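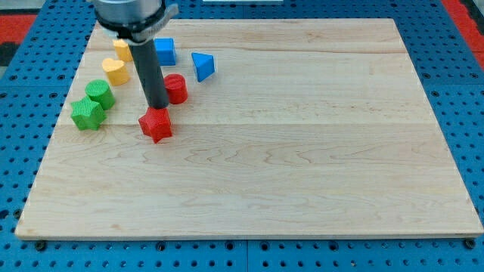
Our test board with the arm over the red star.

Arm pushes some blocks fine but spins the star and heart — how do we fix this before the class demo?

Posted by Velimir Omerović in Classroom Robotics

I'm in a two-semester automation class and our group's project is sorting shape blocks by color. The arm has a plain black rod as its tool, so we push the blocks across a maple board to get them where they belong. The board sits on a blue pegboard. The software is a set of Python scripts we inherited from last year's group.

The cylinders and the cube go more or less where we send them. The stars and the heart don't. We aim the rod at the center of the block, drive in a straight line toward the goal, and after a short distance the block turns and slides off to one side. Then the script keeps pushing at where the block used to be.

We ran 33 pushes on the red star and 9 ended inside the goal area. Push speed made a small difference. Our teacher, Ms. Backlund, wants a working demo in April and suggested we look at the contact point first. She didn't say more than that.

Things we have tried: slower pushes, wiping down the board, and lowering the rod by 2 mm. Should we print a flat paddle for the end of the rod? Or is there a way to do it in code?

Tags: pushing, planar, student project, Bidcombe Technical

Caron
Accepted by the poster

A straight push with a single round contact is unstable. If the line of the push misses the center of friction even slightly, the block starts to rotate, and the rotation makes the miss bigger. A cylinder hides this because it looks the same after it turns. A star doesn't, and the rod can also slip off a point or drop into a notch between two points, so the push direction changes in the middle of the move.

You can fix most of it in code. Break the long push into short ones. After each short push, stop, back the rod off, read the block position again, and work out a new contact point on the side opposite the goal. Start with 15 mm steps. It is slow but it will tell you whether your position readings are any good.

For the stars, pick the contact yourself. Put the rod in a notch, on the far side from the goal, and push along the line from the notch through the center of the star. The two sides of the notch hold the rod and the block mostly follows. For the heart, use the dip at the top and push toward the point. You need the block's angle as well as its position for this, so check whether your scripts return one. If they only return x and y, that is your real first job.

Also give the blocks more room before each trial. With pieces grouped that close together, the rod can nudge a neighbor on the way down, and then your stored positions are wrong before the push begins.

A paddle helps with the cube. It will be worse on the stars, where it rests on two points and gets in the way of everything nearby. I'd leave the rod on.

Rurnell

we had the same thing in our club. check the tool offset. ours was set for a different tool and every push was off to the left, took us two weeks to find it. put the rod tip over a pencil mark, rotate the wrist, see if the tip stays on the mark

Linnea Backlund

I teach this class, so I will stay out of the code. Two things for the group. Write down the starting angle of the star for each trial, because the log you handed in has only pass or fail and I can't tell which starts go wrong. And the wood grain runs along the length of the board. Try the same push with the grain and across it before you decide the surface doesn't matter.

Comment from Velimir Omerović, 2025-12-02

Thanks. The scripts only return x and y, so we are adding the angle now. Rurnell, the tip did move off the mark when we turned the wrist — we corrected the offset and will rerun the star with short pushes. I'll post the new log when it's done.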